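Cell check before grasp recording, bin station, Rotich line
2019-11-27 - by the station operator

Do all points before the first episode. Write a comment also when the result is OK.

1. Emergency stop pressed and released. OK.
2. Clamp tight on left rim of bin. OK - I gave it a half turn more.
3. Hose and cables free over full reach of arm. OK, please look again after episode 115.
4. Blue tape marks complete on the table. OK.
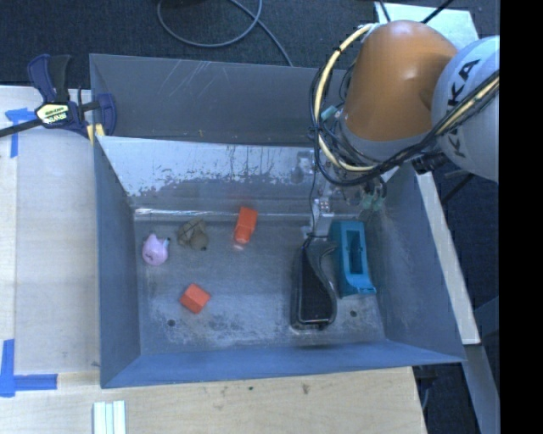 Bin with six objects, arm over the black one.

5. Floor of bin free of chips and dust. OK.
6. Objects mixed again by hand after each 4 episodes, arm stopped. Not OK - in the last set it was forgotten two times. Those episodes are marked "do not train".
7. Failed grasps kept in the set with the correct label. OK, 665 episodes in total.

Open: new operator sheet for point 6.

Related
Gromidar gripper, monthly check
Jimix labeling rules, May
Drotetti bin change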